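How to Bleed and Refill a Home Solar Hot Water Loop

A closed-loop solar hot water system moves heat from the roof collectors to the storage tank with a mix of water and propylene glycol. Over the years the mix turns acidic, air finds its way in, and the pressure drops. When that happens the collectors still get hot but the tank stays lukewarm. Draining the old fluid, flushing the loop and refilling it is a job most handy owners can do in a morning.

These steps are for a pressurized glycol loop with one pump station and one tank. They do not apply to drainback systems or to systems that run household water straight through the collectors. If you have a Firnska pump station, the valves will be in the same places as in the text. On a Wevix station the fill and drain ports are swapped, so check the arrows cast into the body before you hook anything up.

When to do it

Test the fluid every March, before the strong sun comes back. You need a strip of pH paper and a cheap refractometer. Draw off a small cup from the drain port and look at it. Fresh fluid is clear or lightly tinted with whatever dye the maker uses. Brown fluid with a burnt smell has been overheated and should be replaced even if the freeze protection still reads well. Replace it too if the pH has dropped below the limit printed on the jug.

Low pressure alone does not mean the fluid is bad. Note the gauge reading early in the morning for a few days in a row. If it keeps falling, there is a leak and you have to find that first. The usual places are the threaded joints next to the collector, the air vent at the high point, and the pump flanges.

What you will need

Premixed propylene glycol rated for solar use. Do not use automotive antifreeze, which is toxic.
A transfer pump strong enough to lift fluid to the top of the roof loop.
Two washing machine hoses and one longer garden hose.
Two clean buckets and a container with a lid for the old fluid.
Pipe wrench, adjustable wrench, screwdriver.
Thread tape or paste that is rated for glycol and high heat.
Rags, gloves, safety glasses.
A marker and masking tape for tagging valves.

Set the small parts out where you can see them. Valve caps and hose washers are easy to lose on a basement floor, and a missing washer will hold up the whole job. Any tray or basket will do for keeping them together, as long as the gaps in the bottom are smaller than the washers.

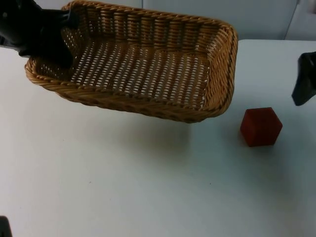 Step 1. Cool the collectors

Never open the loop while the sun is on the collectors. The fluid in them can be well above boiling and will come out as steam. Start before sunrise, or cover the glass with a light-colored tarp the evening before and tie it down at all corners. Check the collector sensor on the controller before you go on. It should read close to the outdoor temperature.

Step 2. Shut off the controller and pump

Switch the controller to off and unplug it, or turn off the breaker. Some controllers, the Aranda units among them, have a vacation mode that will start the pump at night to dump heat. Turning the dial to off is not enough on those. Pull the plug.

Step 3. Drain the old fluid

Attach a washing machine hose to the drain port and run it into a bucket. Tag the port with masking tape so that you do not mix it up with the fill port later. Open the valve slowly. The first fluid will come out under pressure and the flow will then slow down. Once it does, open the fill port to let air in behind it. If your station has a check valve with a manual override, set it to the open position, or part of the loop will stay full.

Measure what comes out. It tells you how much new fluid to have ready, and if it is much less than the loop volume in your system papers, some of it is still up there.

Used glycol should go in the lidded container and then to your local hazardous waste drop-off. Don't pour it on the ground or into a storm drain. Many septic systems will not handle it well either.

Step 4. Flush with water

Fill a bucket with clean water. Run one hose from the bucket to the transfer pump, another from the pump to the fill port, and the garden hose from the drain port back to a second bucket. Close the isolation valve between the two ports so the water has to go all the way around the loop.

Run the pump until the return is clear. If it stays cloudy, use a cleaner made for solar loops and follow the times on the bottle. Drain the water completely when you are done. Water left in the low spots will thin the new mix. Do not flush on a day when there is any chance of a freeze.

Step 5. Fill with new glycol

Pour the premixed fluid into a clean bucket and connect the hoses as before. Keep the end of the suction hose under the surface the whole time. Keep the end of the return hose under the surface as well, so you can see bubbles.

Start the pump. It will be noisy at first and the return will spit. Keep an eye on the level and top it up before it gets low. After the flow turns solid, let it run for another 60 minutes. Rok Georgiev, who services loops like this one, closes the return valve halfway for a few seconds and then snaps it open again – he does this 4 times during the run, and it shakes out the bubbles that stick in the upper header.

Step 6. Bring the loop up to pressure

With the pump running, close the drain port and watch the gauge. When it gets to the cold fill pressure in your system papers, close the fill port and then switch off the pump. Open the isolation valve between the ports. Set the check valve back to its normal position. This last part is often forgotten, and a check valve left open will let the tank lose heat to the roof all night.

The expansion tank has its own air charge, which has to be checked while the loop is empty. If you skipped it, drain the pressure off and do it now. An Idbridge tank has its air valve under a plastic cap on the bottom.

Step 7. Restart and check

Wipe every joint dry, then plug in the controller and run the pump by hand. Feel around the joints with a dry finger. Take off the tarp once the pump is moving fluid and the flow meter is steady. Look at the gauge again the next morning with the collectors cold. A small drop is normal as the last air works its way out through the vent. Top up once if needed, then close the shutoff under the vent.

Write the date, the fluid type and the cold pressure on a piece of tape and stick it to the pump station.

Text by Vasilis Petek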